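机器人来上班，大人们就轻松了吗？
写给爱问“真的吗”的小读者
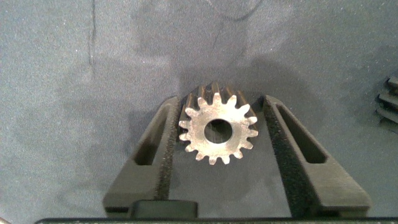 先看看它的手

上面夹着的是一个金属齿轮，边上有一圈短短的、钝钝的齿，中间有个圆孔。夹住它的两根黑“手指”属于一台机器人。手指朝里的那一面贴着黑色的泡沫垫，看上去粗粗的，有很多小颗粒。

为什么要垫一层软东西呢？你可以自己试一试。拿两把硬尺子，一左一右去夹一块橡皮，再在尺子上各贴一小块海绵，重新夹一次。硬东西碰硬东西，接触的地方往往很小，稍微歪一点就会打滑。海绵会被压扁一点，贴住橡皮的地方就多了。我们自己的手指肚也是软的，拿笔的时候，肉会陷下去一点点，你捏捏看就知道。

人的手里还有许多本领，海绵可没有。你闭着眼睛摸一个齿轮，能摸出它凉不凉、沉不沉、有没有毛刺。很多机器人的夹手只知道自己合拢了多少、用了多大力气，有的连这些也不知道。所以下次有人说“机器人的手和人手一样灵巧”，你可以问一句：哪一种机器人？做哪一件事的时候？

齿轮是干什么用的

齿轮的齿可以一个一个咬住另一个齿轮的齿。前一个转，后一个就跟着转，方向正好相反。如果一个齿轮的齿少，另一个齿轮的齿多，它们转的快慢也不一样：齿少的转得快，齿多的转得慢。

有些钟表里有齿轮，手摇的削笔器里常有，搅拌面团的机器里也有。一个坏齿轮装进去，整台机器可能会咔咔响，甚至停下来。所以在做齿轮的工厂里，检查和搬运齿轮是一件要紧的工作。这种工作也很闷。同一个动作，早上做，下午还是做。

一家齿轮厂的故事

Ikcombe是一座不大的城镇，镇上有一家叫Vetdale的齿轮厂，1947年开的门。厂里现在有72个人上班。有人开机床，有人磨齿，有人检查，还有人把齿轮从这个箱子搬到那个箱子，摆整齐，送去下一道工序。

去年，厂里买了5台会抓东西的机器人，型号叫Nakpan。卖机器人的公司叫Skotus，它的宣传册上写着两句话：

“让机器人做无聊的事，让人做有趣的事。”
“每小时可搬运135个齿轮，永不疲倦。”

听起来很棒，对吧？我们一句一句地看。

先看第二句：永不疲倦

机器确实不会像人一样腰酸背疼，也不会在下午打瞌睡。可是“不疲倦”和“不会停”是两回事。泡沫垫用久了会磨薄，要换。螺丝会松，要拧紧。齿轮上如果沾了油，夹的时候可能会滑。箱子摆歪了一点，机器人要是没有看出来，就会伸手抓到空气。

那么每小时135个，是怎么算出来的？在Vetdale，大家后来问清楚了：那是在一间安静的试验室里测的，齿轮全都干干净净，大小一样，摆得笔直。到了真正的车间，齿轮有大有小，有的躺着，有的立着，有的还叠在一起，机器人就慢下来了。

宣传册没有写错数字，它只是没有告诉你数字是在什么地方量的。就像一个同学说“我跑步特别快”，你得问问：是在平地上跑，还是背着书包上楼梯？

再看第一句：有趣的事归人

从前，厂里专门有一组工人把磨好的齿轮一个个拿起来，看一看，摸一摸，再放好。机器人来了以后，拿和放的动作少了许多。不少人很高兴，特别是手腕常年发疼的人。重复的动作做太多，手腕真的会受伤，这件事可不能小看。能让人少疼一点，机器人就帮上了忙。

但是接下来做什么呢？有几个人去学了怎样给机器人编排动作。他们要告诉机器人：先到这里，张开，往下，合拢，抬起来。学会了以后，他们觉得挺有意思，因为每换一种新齿轮，就要重新想一遍。

另外几个人的新工作，是站在机器旁边看着。机器人顺利的时候，他们没有什么可做；机器人卡住的时候，红灯亮起，他们得赶快过去，把掉下来的齿轮捡起来，再按一下按钮。有人说，从前是自己的手累，现在是眼睛累，而且不敢走开。你觉得这份工作比原来有趣吗？宣传册上没有提到它。

还有一种变化更难看出来。从前用手拿齿轮的人，在拿的时候顺便就把毛病摸出来了。哪一个边上毛糙，哪一个比别的轻，手一碰就知道。机器人只管搬，不管摸。于是厂里不得不在后面多加了一道检查，又请有经验的人坐回去用手摸。省下来的时间，就这样用掉了一部分。

那工作会不会变少

很多小朋友会问：机器人来了，爸爸妈妈会不会没有工作？

这个问题，大人也常常回答得太快。有的大人说“会，全都会被抢走”，有的大人说“不会，放心吧，新工作会更多”。两种说法都应该先打一个问号。

在Vetdale，到现在没有人因为那几台机器人离开工厂。可是有人退休以后，厂里没有再请新人来接搬运的活。所以厂里的人没有被赶走，镇上想找这份工作的年轻人却少了一个机会。你看，只问“有没有人被开除”，就听不到这件事。

别的工厂可能完全不一样。有的厂用了机器人，订单变多，又请了人。有的厂用了机器人，请的人变少。到底会怎样，要看生意好不好，也要看工厂把省下的钱用在哪里：是多买机器，是让大家早点下班，还是教大家新本领？这些事都由人来决定。机器人只会夹齿轮，它不参加开会。

如果有人说“这都是机器人造成的”，可以再多问一句：当时是谁做的决定，有没有问过每天用手干活的人？

Vetdale一开始就没有问。机器人装好以后，大家发现它伸手的地方刚好挡住了从前推小车的路，工人只好绕一大圈。到了今年九月，厂里才请车间的人一起商量，把一台机器人挪了位置。要是早一点问，就不用拆了再装。

几个常常听到的词

自动化：让机器按照安排好的步骤自己做事，人不用每一步都动手。自动门、洗衣机也算自动化，它们可不一定长得像机器人。

夹爪：机器人用来抓东西的部分，有的像两根手指，有的像吸盘。换一种东西抓，有时就得换一种夹爪。

编程：把要做的步骤写成机器能照着做的样子。步骤里漏了一步，机器不会像你一样自己补上。

效率：用同样的时间能做多少事。听到有人说“效率提高了”，要问清楚提高的是哪一步。搬得快了，检查却慢了，整座工厂不一定变快。

试一试：当一回机器人

找一个同学一起玩。一个人当机器人，用眼罩蒙上眼睛，只用拇指和食指拿东西。另一个人当编程的人，只能用嘴说，比如“往左一点”“往下”“合拢”。桌上放几块积木，把它们一块块搬进盒子里。

搬完第一轮，把盒子悄悄挪开一个手掌那么远，编程的人还是照着刚才的话再说一遍，一个字也不许改。看看积木掉在哪里。

然后两个人换过来，再玩一轮。玩完可以聊聊：谁更累？累的地方一样吗？如果让你们连续玩一个上午，你愿意当哪一个？

留给你的问题

去问问家里的大人，他们上班的地方有没有换过新机器。别只问“好不好用”，可以问得细一点：换了以后，哪件事不用做了？多出来了哪件事？买之前，有没有人来问过你的想法？

把听到的回答记下来，带到班上和同学的放在一起比一比。有的回答可能会打架，一个说机器好极了，一个说机器烦死了。先别急着判断谁对，看看他们说的是不是同一种机器，站的是不是同一个位置。

2025年10月8日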